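3.2 Textilien und die Lesbarkeit der Unordnung

Wer Haushalte nach ihrer Ordnung befragt, erhält Auskünfte über die Haushalte, die man gern hätte. In Culter gaben von 842 Befragten nur 30 an, Wäsche länger als eine Nacht auf dem Bett liegen zu lassen; Cropper nennt diesen Wert »erfreulich für das Bürgertum«. Wir halten ihn für unbrauchbar und stützen uns im Folgenden auf die Tagebücher aus Dunmore. Als »Zwischenablage« gilt dort jedes Textil, das weder benutzt noch verstaut ist (Abb. 2).
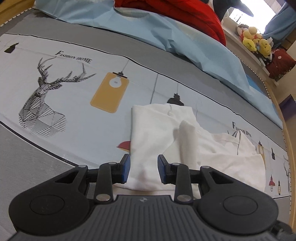

3.3 Zur Dauer der Zwischenablage

Abb. 2: Weißes Tuch, zerknittert auf einem Bett.

Fairclough unterscheidet das Abgelegte vom Liegengelassenen und setzt die Grenze beim zweiten Vorbeigehen an. Die Tagebücher geben das nur bedingt her, denn wer zum zweiten Mal vorbeigeht, schreibt es ungern auf. Auffällig bleibt, dass Betten als Ablage deutlich seltener eingeräumt werden als Stühle. Der Stuhl genießt offenbar mildernde Umstände.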